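Ticket 2-110: Folge 1 der Renovierungsserie bricht im Abspielfenster ab, Staffel 2 fehlt in der Übersicht
Produkt: Dernodine Mediathek
Bereich: Wiedergabe / Serienseiten
Status: gelöst
Priorität: mittel
Gemeldet von: Austra Krūmiņa, Redaktion Unterhaltung
Bearbeitung: Senderbetreuung Sonow

Meldung, 09:12 Uhr

Guten Morgen,

wir haben gestern Abend die Auftaktfolge von "Haus Lascombe", Staffel 2, freigeschaltet. Seitdem kommen Zuschriften, dass die Folge bei Minute 40 stehen bleibt. Der Ton läuft ein paar Sekunden weiter, dann springt der Player zurück auf die Startseite der Serie. Beim erneuten Aufruf fängt die Folge wieder von vorn an, die gemerkte Position ist weg.

Zweites Problem: In der Staffelauswahl steht nur Staffel 1. Wer den direkten Link aus unserem Newsletter hat, kommt auf die neue Folge. Über die Übersicht findet man sie nicht.

Betroffen sind laut Zuschriften die Fernseh-App und der Browser. Auf dem Telefon habe ich die Folge selbst bis zum Abspann gesehen, dort gab es keinen Abbruch.

Die Folge dauert 59 Minuten. Die Vorschau auf Folge zwei hängt hinten dran, es wäre also gut, wenn die Leute bis dahin kommen.

Austra Krūmiņa

Rückfrage, 09:31 Uhr

Danke für die Meldung. Bitte noch folgende Angaben:

Tritt der Abbruch auch mit abgeschalteten Untertiteln auf?
Ist an der Folge nach der Abnahme noch etwas geändert worden (Schnitt, Werbemarken, Bauchbinden)?
Welche Version der Fernseh-App ist auf dem Gerät in der Redaktion installiert?

Die fehlende Staffel sehen wir uns parallel an.

Antwort, 10:05 Uhr

Ohne Untertitel das gleiche Bild, auch bei 40 Minuten. Am Schnitt wurde nichts geändert. Die Werbemarken sind nach der Abnahme noch einmal angefasst worden. Die dritte Unterbrechung lag mitten im Gespräch mit dem Ehepaar, dem das Haus gehört, und Liepiņa (die Produktionsfirma) wollte sie hinter die Szene in der Küche haben. Das hat die Nachtschicht eingetragen, soweit ich weiß von Hand.

Die App-Version steht bei uns auf "aktuell", eine Nummer finde ich im Menü nicht.

Zusatz von mir: Unter dem Beitrag, in dem die Moderatorin die Verlängerung der Serie bekannt gegeben hat, sammeln sich inzwischen Kommentare, die Staffel sei wieder abgesetzt worden. Wir haben dort geantwortet, dass es ein technischer Fehler ist. Eine Uhrzeit für die Behebung haben wir nicht genannt.

Analyse, 10:48 Uhr

Abbruch nachgestellt im Browser und in der Fernseh-App. Auf dem Telefon nicht nachstellbar. Die Telefon-App spielt bei dieser Serie keine Werbeunterbrechungen aus und liest die Marken deshalb nicht.

In der Markendatei der Folge ist die dritte Unterbrechung zweimal vorhanden, einmal mit der alten und einmal mit der neuen Position. Der neue Eintrag hat einen Beginn, aber kein Ende. Der Player wartet an der Stelle auf die Rückkehr zum Programm, bekommt sie nicht und beendet die Sitzung. Dabei wird auch die gemerkte Position verworfen.

Die Videodatei selbst ist in Ordnung. Prüfsumme stimmt mit der Lieferung von Liepiņa überein, ein neuer Upload ist nicht nötig. 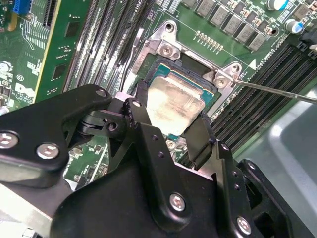

Maßnahmen zum Abbruch:

Alten Eintrag der dritten Unterbrechung gelöscht.
Beim neuen Eintrag die Dauer ergänzt, 110 Sekunden wie bei den beiden anderen Unterbrechungen.
Markendatei neu veröffentlicht, Zwischenspeicher für die Folge geleert.

Test im Browser um 11:20 Uhr: Folge läuft über die Stelle hinweg, Werbung startet und endet, danach geht es mit der Besichtigung im Obergeschoss weiter. Test in der Fernseh-App steht noch aus, dort wird die alte Datei noch ausgeliefert.

Zur Staffelübersicht, 11:37 Uhr

Staffel 2 ist im System angelegt und die Folge ist ihr richtig zugeordnet. Bei der Staffel fehlt aber das Pflichtfeld "Kurztext". Ohne Kurztext wird eine Staffel in der Übersicht nicht angezeigt, eine Warnung gibt es beim Speichern nicht. Bitte den Text redaktionell nachtragen, wir schreiben da nichts hinein.

Antwort, 11:52 Uhr

Kurztext ist drin. Ich hatte ihn bei der Folge eingetragen und angenommen, dass er nach oben übernommen wird. Bei Staffel 1 war das so, da bin ich ziemlich sicher.

In der Übersicht sehe ich die Staffel jetzt, allerdings mit dem Titelbild der alten. Auf dem ist noch der frühere Co-Moderator zu sehen, der nicht mehr dabei ist. Das müsste bitte heute noch weg, die Pressestelle hat schon angerufen.

Bearbeitung, 12:15 Uhr

Die Übernahme des Kurztextes von der ersten Folge auf die Staffel gab es bis zum Update im April. Seitdem sind die Felder getrennt. Im Handbuch steht an der Stelle noch die alte Beschreibung, das ist an die Dokumentation weitergegeben.

Titelbild: Wenn für eine Staffel kein eigenes Bild hinterlegt ist, nimmt die Übersicht das der vorherigen. Bitte das neue Motiv im Querformat hochladen, Reiter "Staffel", nicht Reiter "Serie". Unter "Serie" würde es auch das Bild auf der Startseite ersetzen.

Antwort, 12:40 Uhr

Neues Motiv ist hochgeladen, sieht im Browser richtig aus. Auf dem Fernseher in der Redaktion läuft die Folge jetzt auch durch, ich habe bei 38 Minuten eingesetzt und bis hinter die Werbung geschaut. Die gemerkte Position bleibt erhalten.

Eine Frage noch: Bekommen die Zuschauer, bei denen die Folge gestern abgebrochen ist, ihre alte Position zurück?

Abschluss, 13:04 Uhr

Nein, die verworfenen Positionen lassen sich nicht wiederherstellen. Wer die Folge neu öffnet, beginnt am Anfang und muss vorspulen. Bitte so in die Antworten an die Zuschauer aufnehmen.

Fernseh-App bei uns ebenfalls getestet, kein Abbruch mehr. In Einzelfällen kann das alte Titelbild auf Fernsehgeräten noch bis zum Neustart der App stehen bleiben.

Offen und in ein eigenes Ticket übernommen: Die Eingabemaske soll Werbemarken ohne Ende nicht mehr annehmen und beim Speichern einer Staffel auf fehlende Pflichtfelder hinweisen. Bis dahin bitte verschobene Marken nicht von Hand eintragen, sondern die Funktion "Verschieben" benutzen. Die Nachtschicht ist informiert.

Ticket geschlossen. Wiedereröffnung durch Antwort auf diese Nachricht möglich.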